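Menetti Opens Return Counter and Sorting Room for Plastic Bottles in Dukbridge

Town residents can hand in empty drink bottles at a staffed counter from Friday; school and office collections to follow in June

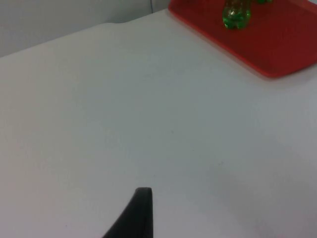

A green plastic bottle on a red tray at the Menetti return counter, Dukbridge.

DUKBRIDGE – Menetti, the regional household recycling company, announced today the opening of a staffed return counter and sorting room for plastic drink bottles at its Sestska Street building in Dukbridge. The counter opens to the public on Friday at 8 a.m. and will accept empty bottles from households, shops, schools and offices within the town limits.

The new service replaces the unstaffed drop-off bins that Menetti has operated in the building's parking lot. Those bins will be removed before the counter opens. Residents who have been using them are asked to bring their bottles inside through the front entrance on Sestska Street.

Under the previous arrangement, bottles of all kinds were placed together and taken away for sorting at another site. Much of the material arrived mixed with food packaging, glass and general household trash, and entire loads were at times turned down by the receiving plant. With the new counter, bottles are looked over and separated in Dukbridge before they leave the building.

"We have had a good response from the town from the beginning, and the weak point was never the willingness of people to bring their bottles," said Tincuța Nedelcu, Director of Collection Services at Menetti. "The weak point was what happened afterward. A bin cannot tell a resident that a bottle is still half full or that a jar belongs somewhere else. A person at a counter can, and most questions are settled in a few seconds."

How the counter works

Residents bring their empty bottles to the counter in any bag or box. Staff place the bottles on trays, check that they are empty and direct them to the correct line in the sorting room. Bags and boxes are handed back to the customer. No appointment or membership card is needed.

Bottles are sorted by color. Clear, green and blue bottles are kept apart, as each is sold to a different buyer and mixed colors bring a much lower price. Green soda and mineral water bottles make up a large share of what is returned in Dukbridge, and a separate line has been set up for them.

Menetti asks customers to follow these guidelines:

Bottles should be empty. A quick rinse is welcome but not required.
Caps may be left on or brought separately. Both are accepted.
Labels do not need to be removed.
Bottles may be crushed or left whole.
Bottles that have held motor oil, paint, garden chemicals or cleaning products cannot be accepted at this counter and should be taken to the town's hazardous waste site.

Glass bottles, cans and cartons will continue to be collected at the curb on the usual schedule. They are not handled at the Sestska Street building.

The sorting room

The room behind the counter was used for storage until last year. It has been repainted and fitted with smooth worktables that can be wiped down between loads, along with new lighting and a floor drain. Work on the room was carried out by Ardeleanu, a building contractor based in the county, which also widened the rear loading door so that full bales can be moved out without being broken down.

The room covers 3000 square feet and can handle up to 470 pounds of bottles in an hour when fully staffed. Menetti expects to run it at a lower rate during the first weeks while staff settle into the new routine. Sorted bottles are pressed into bales in the building and picked up by truck twice a week.

Trays used at the counter are washed at the end of each shift. They are stacked by color line and returned to the front before opening the next morning. Staff wear gloves throughout, and a hand-washing sink for customers has been placed beside the exit.

School and office collections

Beginning in June, Menetti will also offer a pickup service for schools, offices and other workplaces in Dukbridge. A total of 52 locations have signed up so far. Each will receive collection bags and a printed guide showing which bottles can be included. Pickups will be made once a week on a fixed route, and locations will be told their day by letter before the service begins.

Workplaces that wish to join may do so at any time. There is no charge for locations that fill at least 2 bags a week. Smaller locations are invited to share a pickup point with a neighbor, and Menetti staff can help arrange this on request.

"Several schools have asked whether their students can come and see the sorting done, and we are pleased to make that possible," said Nedelcu. "Children ask very direct questions about where a bottle goes next. We would like them to see the tables, the lines and the bales for themselves."

Class visits will be limited to one group per morning and must be booked in advance through the Sestska Street office. Groups will be accompanied by a member of staff at all times, and closed shoes are required in the sorting room.

Opening hours

The counter will be open Monday through Friday from 8 a.m. to 6 p.m. and Saturday from 9 a.m. to 1 p.m. It will be closed on Sundays and public holidays. Customers with more than ten large bags are asked to come before noon on weekdays, when the loading door at the rear can be used. Parking is free for customers during opening hours, with two spaces near the entrance reserved for people with limited mobility.

About Menetti

Menetti collects and sorts household packaging for towns and private customers in the region. The company operates collection routes, drop-off points and sorting rooms, and supplies sorted plastic, paper and metal to manufacturers. Its Dukbridge office is located on Sestska Street.

Media contact

Collection Services Press Desk
Menetti, Sestska Street, Dukbridge
Interview requests and visits to the sorting room may be arranged through the front office during opening hours.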